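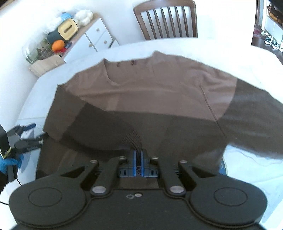
What does the new student project of the Navaratnam Technical School do? The students teach robots to handle clothes, by doing the work themselves with hand-held grippers and recording each movement.

ORSIDE, April 11, 2024 - The robotics class of the Navaratnam Technical School in Orside today presents the first results of its project Irkora. The class has worked on the project from January, with support from the local company Pakard, which gave a grant for materials and computer time.

Clothes are a difficult subject for a robot. A metal part has always the same shape, but a shirt changes its shape every time it is touched. The students selected this subject after a vote in class. They wanted a task that every family knows and that is still not solved well by machines.

In the project, the work is done by hand. A student holds the gripper, closes the fingers on the cloth and makes the movement slowly. The recording is later used to train a computer model, and the model will be tested on a small robot arm at the school.
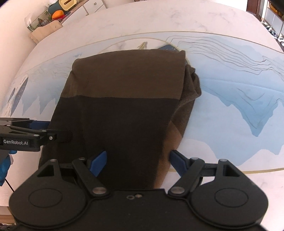

The class keeps a written rule for each type of clothing, so that different students do the task in a similar way. A rule says where to take the cloth first, in which direction to move and when the task is finished. Several of these rules were rewritten in the first weeks. The rule for socks is now in its fourth version, and the students still discuss it.

Until now the class has made 3,000 recordings. A recording is not longer than 90 seconds. Bad recordings are not deleted. They are kept in a separate folder with a short note about the mistake, and about 600 of them are already there. The students believe these notes will be useful when the robot arm makes the same mistakes.

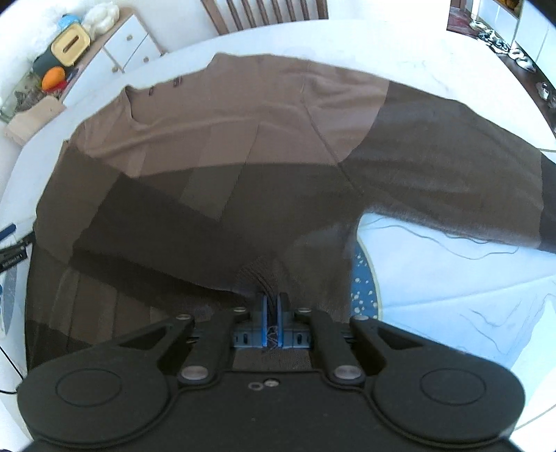 Knitwear was added to the plan later than the other clothes. It is thick and it stretches, and a rule written for a thin shirt does not help much with it. The class decided to write new rules from the beginning and to record knitwear in its own series.

The students are divided into 2 groups. One group makes the recordings and the other checks them and prepares the data. The groups change places every month - in this way each student learns both parts of the work. Marks are given for the project diary and for the checking, and the number of recordings has no influence on the mark.

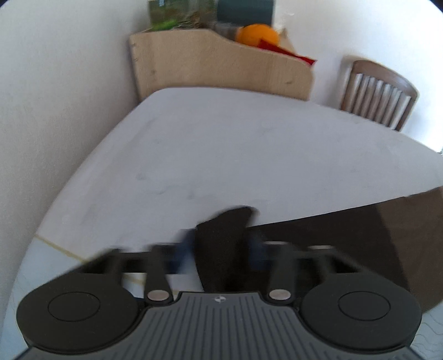 Pakard said in a statement that it was pleased with the care the students give to their notes, and that "a good note about a failed attempt is something we also ask from our own engineers." The company will continue its support until the end of the school year.

In the next step the class will train the model with the shirt recordings only. Socks and knitwear will follow when the first test is finished. The results will be shown at the open day of the school, together with the written rules, and visitors will be able to try a hand-held gripper.

Other schools that want to use the rules in their own classes can ask for a copy at the school office in Orside. The copy is free of charge.

Press contact: Navaratnam Technical School, Project Irkora, Orside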